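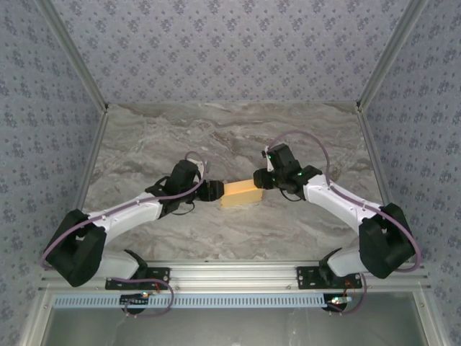

Rectangular block

A rectangular block is a solid, straight-sided piece used in play, teaching and simple model-making. It has six faces, twelve edges and eight corners, and in most sets it is the piece that turns up more often than any other. Few playthings are so simple, and few have kept so many people happily on the floor for an entire afternoon! Blocks of this shape may be left plain or coloured, and are sold singly, in sacks, or as part of larger sets that also hold arches, wedges and pillars.

Names

English-speaking families and teachers use several names for the same piece. "Brick" is common in Britain, "block" is understood everywhere, and "plank" is kept for the long, thin kind. In the Rarstead area older players still say "loaf" for a piece about twice as long as it is high, a word Merja Heiskanen recorded in her survey of playroom speech. Merja Vainio later found the same word in use among teachers who had trained there.

Shape and proportion

The charm of the rectangular block is in its proportions. In a well-planned set the length, width and height are simple multiples of one another, so two short pieces laid end to end match one long one, and a builder can turn a corner without leaving a gap. Each block can lie flat, stand on its side or stand on end, giving three different heights from a single piece. Children tend to discover this long before they have the words for it - a splendid moment to watch.

Edges may be left square or slightly rounded. Square edges make tight, neat walls, while rounded ones are kinder to small hands and do not chip so readily. Many makers settle on a very slight rounding that can be felt more easily than it can be seen.

Materials and colour

Wood is the traditional choice. Beech and maple are valued for their weight and close grain, and softer woods such as pine are lighter and cheaper but dent when dropped. Foam, cork and hollow plastic are also used, especially for very large pieces. 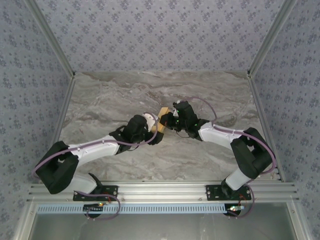

A small wooden block in plain tan.

Unpainted wood shows its grain and darkens pleasantly with handling. Coloured blocks have their own following, and yellow is a great favourite, being easy to spot on a dark carpet or a grey worktop. The same yellow can look quite different from face to face, warmer on top and duller down the front, according to where the light falls. Art teachers make good use of this when they introduce shading.

Notable sets

The Mumwood set, designed by Kelly Sales, contains 66 pieces in 9 shapes, well over half of them rectangular. It was first shown at the Rarstead toy fair in November and is much loved for its sturdy lidded box, which doubles as a building base. The Coman set is far bigger, with 300 blocks all of one size, and is meant for group building. Lernel blocks are smaller and come in pairs of matching colour.

Building with blocks

Rectangular blocks allow a surprising range of structures. The simplest is the stack, followed by the row, the bridge (two uprights and a crosspiece) and the enclosure. Walls are stronger when each joint sits over the middle of the block underneath, just as in bricklaying. Cuiping Meng's handbook for nursery staff gives a lovely chapter to bridges, with plenty of advice on how far apart the uprights can go.

Two-person building is a popular variation. Each player takes one end of a block and they lower it into place together, which calls for patience and a good deal of talking. Áine Ó Flaithearta describes a longer version in which neither player may let go until both agree that the piece is level.

Care

Wooden blocks are wiped with a damp cloth and dried straight away. Soaking raises the grain and may swell the wood. Rough corners can be smoothed with fine sandpaper, working along the grain, and bare wood may be finished with a little beeswax.

See also

Toy brick
Cuboid
Stacking games
Wooden toys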